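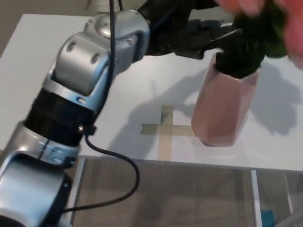
示教(机器人)

示教,又称演示教学、示范编程,指由人把一项作业做给机器人"看"或带着机器人做一遍,系统把过程记下来,之后照原样重放,或者拿去训练控制策略。英文常写 teaching、programming by demonstration,学界近年多用 learning from demonstration,缩写 LfD。中文叫法不统一,工厂里说"示教""打点",实验室里说"采数据""带机器人"。本条目讲手动牵引和远程操作两类,示教器逐点编程只略提。

目录
1 名称与范围
2 手动牵引
3 远程操作
4 工位与标记
5 常见练习任务
6 记录内容
7 质量与筛选
8 争议
9 参见

名称与范围

早期工业机器人的"示教再现"是示教的老祖宗。喷涂工抓着机械臂前端走一遍,关节角录下来,机器照着走。后来示教器普及,改成一个点一个点存。再往后碰撞检测、力矩传感做得好了,人可以直接推着臂走,老办法又回来了,名字换成"拖动示教"。

广义的示教也包括只拍人手、机器人不参与的做法。这类常归到"观察学习",另有条目,此处不展开。

手动牵引

也叫拖动示教、动觉示教。臂切到零力模式(重力补偿打开),操作者握住腕部或末端附近,推到想要的位置。夹爪另有按键或脚踏控制开合。

优点:直观,学得快,接触的力道手上有感觉。
缺点:双臂顾不过来;人站得近,手和身体容易进入相机视野;关节摩擦大的臂拖起来发涩,轨迹里会留下一顿一顿的痕迹。

负载参数没填对,零力模式下臂会自己往下沉或者往上飘。换过夹爪以后要重新标一次,很多人忘。Erkometti 的培训讲义把这条放在第一页,讲义作者 Laurențiu Anghel 的原话是"先称夹爪,再谈示教"。

远程操作

人不碰机械臂,用别的装置指挥。常见几种:

主从臂。一大一小或一模一样的两套臂,人动主臂,从臂跟。关节一一对应,延迟低,手感好,就是贵,占地方。
手柄、空间鼠标。便宜,控制末端速度。转腕的动作别扭,新手多半先平移再旋转,轨迹一折一折的。
头显加手持控制器。手到哪夹爪到哪,适合大范围动作。戴久了头晕,一般一段时间就要换人。
数据手套。多用于多指手,标定麻烦。

远程操作的相机画面就是操作者的主要依据,深度判断是老大难。夹爪离瓶口还有多远,画面上看着对了,实际差一截,这种事新手天天碰到。补救办法是多加一路腕部相机,或者看桌上的影子。影子和物体碰到一起,基本就是到底了。Divina Ocampo 在 Zukstead 带新人时要求先练"看影子",一个上午不抓东西。

工位与标记

桌面示教的工位大同小异:一张桌子,一条或两条臂,相机装在头部高度或腕上,桌面贴胶带做位置标记。标记多为十字形。十字的用处主要有二:定物体的初始位置,以及给不同批次的数据留一个共同参照。

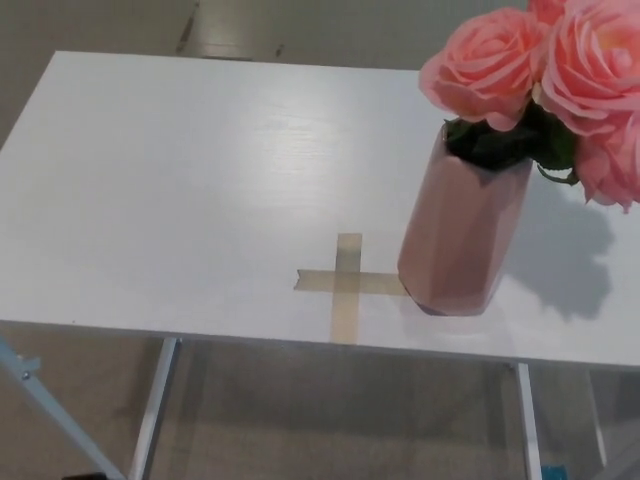
十字的两条胶带,长的一条最好顺着桌边方向贴,这样物体偏了多少一眼看得出来。半透明胶带反光小,颜色也不抢眼,不少工位偏爱这种。也有人主张采完就撕掉,怕模型学会"认胶带"而不认物体。Leonora Estrella 的做法是折中:标记留着,每一轮把物体摆到十字旁边不同的地方,左右前后都来一点,不许压正中。

灯光。顶灯太亮桌面会起一片白,浅色物体的边就糊了。桌面反光比物体反光更麻烦。能关的灯关掉一排,或者换哑光桌垫。窗帘白天拉上,不然上午下午的数据颜色对不齐。

线缆。沿臂走线要留余量,腕部转到极限时先检查一遍再开始录。余量太大也不行,垂下来会刮到桌沿。

常见练习任务

练习任务的选择没有标准,各家习惯不同。比较常见的有叠毛巾、插杯子、倒豆子、开抽屉、摆花瓶插花。

插花类任务看着轻巧,示教起来颇费手。难点:
仿真花的枝叶是软的,夹爪闭合后形状会变,每次夹到的部位都不一样。
叶子密,瓶口被挡住,头部相机基本看不见枝条进没进去。
花头大,重心高,松爪时容易把瓶子带歪。
瓶身如果是棱面金属光泽,换个角度颜色就变,深度相机在上面常常缺一块。

一般的教法是夹叶子以下成束的地方,不夹花头,竖直对准瓶口慢慢往下送,松爪之后先向上退一小段再横移。直接横着撤会勾叶子。拆分教学时也可反过来,先教取出,再教插入,取出的轨迹倒放可以当插入的初稿用,但接触阶段倒放往往不成立,要补录。

Maglaya 工作组在 2019年12月11日(星期三)的内部记录中给出过一组插花示教的情况:共录149条,两名操作者,主从臂方式。其中21条因松爪后瓶子移位被单列,没有删,留着作纠正数据。记录由 Rogelio Dumlao 整理。同一份记录还提到,操作者上手后每条用时明显变短,但动作也变得更"省",绕开叶子的那一下常被省掉,后来又专门要求放慢。

记录内容

一条示教通常包括:
各关节角、角速度、力矩
夹爪开度,有得还记夹持力
各路相机画面和时间戳
操作者的指令(远程操作时)
任务名称、操作者编号、起止标记

时间戳对齐是最容易出错的一项。相机一个钟,控制器一个钟,差几十毫秒,看回放看不出来,训练出来的动作总慢半拍。做法是开录时让夹爪空合一次,画面和数据各找这一下,对上。土办法,管用。

起止标记也有讲究。从什么时候算开始?有的从臂动算,有的从按键算。同一批里必须统一。臂停在起始位不动的那几秒如果留得太多,策略会学会发呆。

质量与筛选

筛选分人工和自动两种。人工就是看回放,快进看,可疑的慢放。自动的看轨迹长度、停顿次数、力矩尖峰。Zillby 的工具默认把停顿超过阈值的条目标黄,不直接剔除,由人再定。该工具在某年5月的版本里加了批注功能,最大一次批量检查是1070条,花了将近16个小时,之后改成分批跑。

失败的示教要不要留,看用途。做行为克隆,一般只留成功的;要学恢复动作,失败后又救回来的那种反而值钱。两类混在一个文件夹里不做区分,是最常见得管理问题。

操作者差异也影响质量。左撇子和右撇子走的弧线不一样,有人喜欢从上方接近,有人喜欢从侧面。模仿学习碰到这种多种走法并存的数据,平均一下,可能哪条路都不走,夹爪停在中间。现在的生成式策略对此好一些,但同一任务先约定一个大致走法仍然省事。

争议

手动牵引和远程操作孰优,说法不一。支持牵引的一方认为接触细节更真实,装配类尤其明显。支持远程操作的一方认为,执行时臂本来就由电机驱动,远程操作录下的指令和力矩与执行时一致,牵引时人手的力混在里面,分不开。Lorna Lumanlan 主张按任务分:贴着面走的、拧的、插紧配合的用牵引,搬运和摆放用遥控。这一分法流传较广,系统的对比资料还缺。

另一处分歧是示教条数。多采还是采好,各有各的理。多数工位先采一小批,训一版看看哪里不行,再针对性补录。

参见

拖动示教
主从控制
模仿学习
行为克隆
手眼标定
示教器

本条目"观察学习"一节待建。"力反馈"部分缺来源,欢迎补充。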